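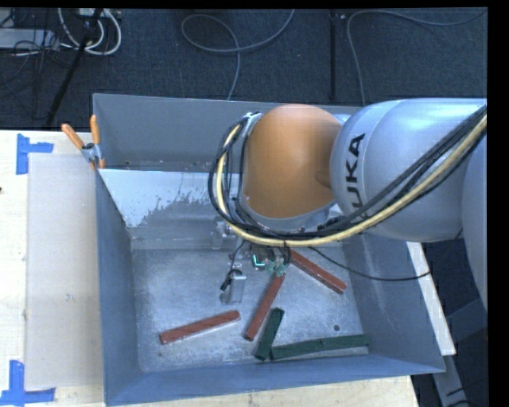
**CLARNPORT, February.** We're Sevham, a small software shop on the second floor above a tile showroom, and we've just put out version 3 of Plekulness, our planning and perception package for bin picking. I wrote most of the release notes and got told to write this too, so you're getting it in my words.

Plekulness is the part of a picking cell you don't see. It takes what the camera gives it, works out which parts in the bin can be reached, picks one, and plans a path for the arm that doesn't run the gripper into a wall. If you've ever tried this with long skinny parts, you know where it goes wrong. Boxes are easy. Bars lie across each other, they end up against the sides, they slide under things, and a grasp that looks great from above can be hopeless once you remember the fingers need somewhere to go!

We do our testing on a KUKA arm over a big sheet metal bin with sloping sides, and we use colored bars, red ones and green ones. The bin floor is scratched to pieces and throws reflections everywhere, and we like it that way. Customers' bins are scratched too.

**What's new in version 3**

- **Grasp ranking that knows about walls.** The planner used to score a grasp first and check for collisions afterward, so it wasted a lot of time falling in love with grasps it couldn't use. Both happen together now. Median planning time on our test set went from 200 milliseconds to 122.
- **Cable-aware motion.** My favorite, and the one I fought for. Hoses and cables draped along an arm don't show up in the robot model, but they hang down and they block the camera. You can now give Plekulness a rough envelope for them, and it will plan around it and mask it out of the picture, so a part peeking out from under a cable gets treated as partly hidden and doesn't get mistaken for a shorter part.
- **Better handling of shiny floors.** The depth filter has been rewritten. Scuffed bare metal gives you ghost surfaces (little floating islands of nothing), and the old filter kept too many of them.
- **Pick replay.** Every attempt can be saved and stepped through later, with the candidate grasps drawn in and the reason each one was turned down. We built it for ourselves and then couldn't stop using it.

There are 13 smaller fixes as well. The one people wrote to us about most is the calibration wizard forgetting your bin dimensions when you hit Back. Sorry about that. Fixed.

**Who's been using it**

Le Goff, who make gates and railings just up the coast from us, ran the beta in their cutting shop through the winter. They feed bar stock into a saw from a bin and they were not shy with feedback, which is how pick replay got its filter buttons and how we learned that our default approach speed was, in their words, "nervous." It's been raised. They're staying on with version 3 and we're very glad to have them.

**What it doesn't do yet**

Bent parts are still hard. Plekulness will find them, but it assumes a straight bar when it works out where the middle is, so the grasp can land off center. We're working on it, and I'm not going to promise a month. Two arms over one bin isn't supported either.

**Getting it**

Version 3 is a free update for anybody with a current Plekulness license. Your old cell files will open, though you'll be asked to set the cable envelope the first time (you can skip it and come back). New users can ask for a trial through the Sevham website, and the trial has everything in it, replay included.

If you write about this sort of thing and would like to come by the workshop in Clarnport, please do. Afternoons are better, after 2 p.m., when the arm is usually running and somebody has made coffee. The press inbox comes straight to me.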